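Hastik build tracker
Ticket 32: tag pose drops out when the gripper is over the cooker
Opened by: Gintarė Rätsep
Assigned: Ambros Marti
Status: open (was closed, reopened by me)
Where: shared workshop, Multville, long table

Gintarė Rätsep, 4:10 pm
The hand-held gripper loses the left finger tag whenever I bring it in low over the rice cooker. The right tag holds. Opening width then reads as 2 mm or as nonsense, and the log fills with "tag 0 not found". Away from the cooker it's fine. I've done it 11 times now and got the same thing on almost every one of them. Firmware is whatever Ambros flashed in October.

Ambros Marti, 4:25 pm
Reflection off the inside of the lid. The metal throws light straight back at the lens and the exposure drops. Tape some black cloth inside the lid and close the ticket.

Gintarė Rätsep, 4:40 pm
I doubt it. If exposure was the problem I'd expect to lose both tags. Also I am not taping cloth inside a cooker. View from the gripper camera with the lid open: 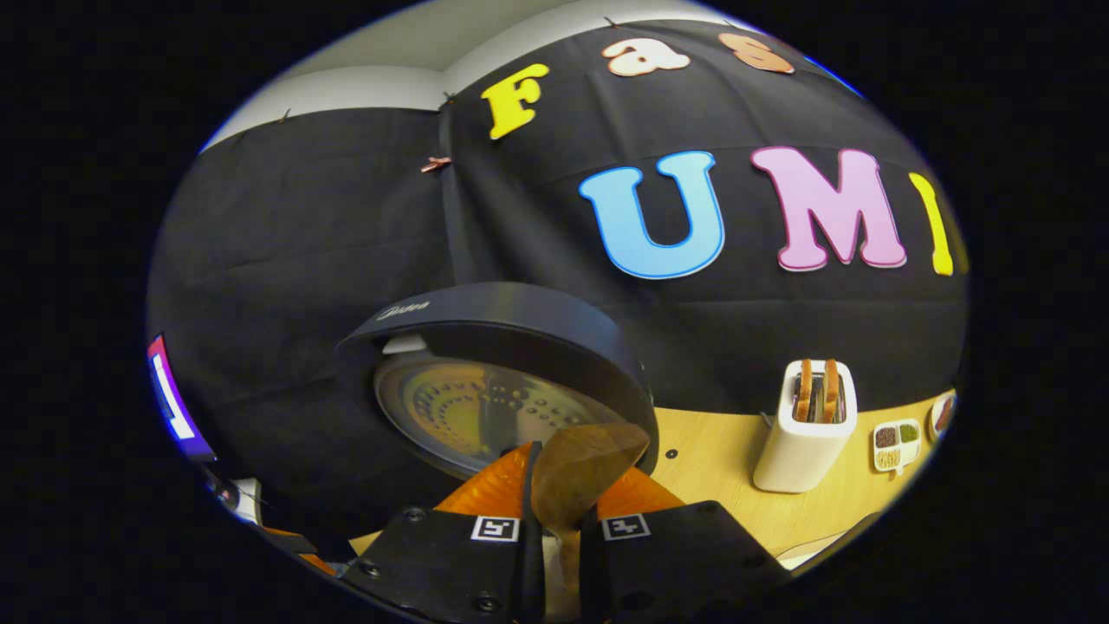
Gripper at the cooker, lid open, both finger tags in view.

Both markers are right there and I can pick them out by eye without trying. So why can't the detector?

Kristaps Kļaviņa, 5:05 pm
Did you redo the fisheye calibration after swapping the lens? The one in the repo is from the Fundell lens. Tags sit low in the view and that's where a wrong model hurts most.

Gintarė Rätsep, 5:20 pm
Redid it twice. Reprojection error looks good, for whatever that number is worth. I've seen good numbers on calibrations that were plainly garbage.

Ambros Marti, 5:30 pm
Closing. Works on my bench.

Gintarė Rätsep, 5:32 pm
Reopening. Your bench has no cooker on it, and "works on my bench" isn't a fix.

Châu Hoàng, 6:15 pm
Things to try, in this order please, one at a time:
1. Lock exposure and gain. Log both.
2. Raise the cooker on the Pryor box so you don't have to come in so low.
3. Swap the left and right tag prints. If the fault moves to the right finger it's the print.
4. Check the left plate screws for play.

Gintarė Rätsep, 7:50 pm
1. Locked. No change, so I think we can drop the reflection theory.
2. A bit better, but that only hides it.
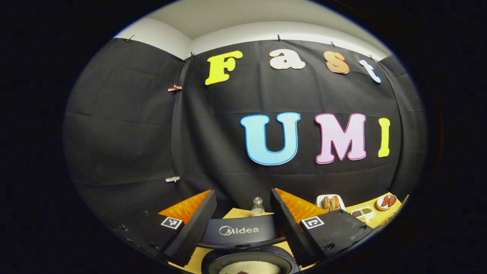

3. Swapped the prints and the fault stayed on the left. I had money on the print, so that's me wrong as well.
4. The left plate moves. Not much, but I can rock it with a thumbnail. Tightened all of it and got 4 clean passes, then it dropped again on the next one.

I don't trust four passes. It could be the plate, or it could be that I was holding the thing more carefully because I wanted to go home.

Povilas Ozoliņš, 8:05 pm
Threadlocker?

Gintarė Rätsep, 8:10 pm
On printed parts, no. Some of them crack. I'll put in heat-set inserts tomorrow and run it again with the cooker back down on the table. Please leave this open until I've posted the log.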